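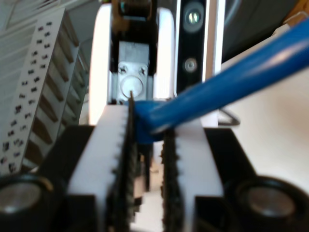
Blue rod or handle, held at a slant.

We use cookies to make this website work better. By continuing to read you accept our cookie policy. Accept / Settings

Grosstead Allotment Gardens
Minutes of the members' meeting, December 16, 2020, held by video call

Present: Willy Geerts (chair), Femke Van Beek, Griet Segers (minutes), Wakana Kamata, and the members who signed in on the online list.
Excused: Kristof Mulder, who sent his points in writing.

1. Opening
Willy opened the meeting at half past seven. The sound was bad in the beginning and the members were asked to switch off their microphones when they do not speak. The agenda was accepted with one change: the point about the compost was moved before the point about the rent, as Femke had to leave early.

2. Minutes of the June meeting
Two corrections. Under point 5 it must be "the north gate" and not "the north path". The name of Wakana was written wrong in the list of those present. With these corrections the minutes were approved.

3. Water
The main tap was closed in November and the pipes were emptied. Kristof writes that the pipe along plots 3 to 12 still has a small leak at the second joint. He has put tape on it but this is not a repair for the long term. He asked Nijs for a price and received an offer of 2498 euros for replacing the complete pipe on that side, digging included. Several members found this high. Wakana asked if we can dig the trench ourselves and let Nijs do only the connections. Kristof will ask for a second price on this basis. The decision is postponed to the next meeting, but the pipe must be ready before the tap is opened again in spring.

Members are reminded to turn their rain barrels upside down or to leave the lid open. One barrel has already split in the frost last winter and the owner was not happy.

4. Compost
Femke reported on the shared compost bays. The left bay is finished and can be used from March. The middle bay is too wet and has too much grass in it. She asks that people who bring grass also bring something dry, for example small branches or cardboard without tape. There was again a bag of cat litter in the right bay. This is not allowed.

A discussion followed on whether cooked food can be put in the bays. The rule stays as it is: no cooked food, no bread, no meat. Willy will print the rule in larger letters for the board at the entrance.

Femke left the meeting after this point.

5. Rent and waiting list
The rent for next year remains the same. The bill will be sent in January and must be paid within the month. Members who have difficulty to pay at once can write to Willy and he will find an arrangement with them. This will be treated in private.

A member asked if half plots can be offered, so that more people from the list get a garden. Griet is in favor, Willy has doubts about the paths and who must maintain them. It was agreed to try it with plot 131, which comes free at the end of the winter. The plot will be divided by a line of low currant bushes and not by a fence.

6. Seed order
The common order goes to Korkasmont as in the previous years. The list must be with Wakana before the end of January. Please write the full name of the variety and not only "beans" or "the same as last year". Wakana also offers to take seed potatoes in the order if enough members are interested. A question came about Zasteck, who sell onion sets in bigger bags. Wakana will compare the prices and write to everyone.

7. Tool shed
The lock is stiff and should be oiled. Kristof will do this. Tools must be brought back the same day and without earth on them. The big wheelbarrow has a new tire. The long loppers are still missing from the shed, and whoever has them is asked to bring them back, no questions will be asked.

8. Other business
- The hedge on the street side will be cut before the birds start with their nests. Date to be fixed by mail.
- Griet asked who can take over the minutes from June, as she has done them for a long time and would like to stop. No candidate for the moment.
- A neighbor has complained about smoke. Burning of garden waste is forbidden on all plots, also small fires.
- The winter soup could not take place this year. Willy hopes that we can have it outside at the end of the winter, if the rules allow it.

9. Closing
Willy thanked everybody for their patience with the video call and closed the meeting at ten past nine. The date of the next meeting will be sent by mail together with the rent bill.

Minutes: Griet Segers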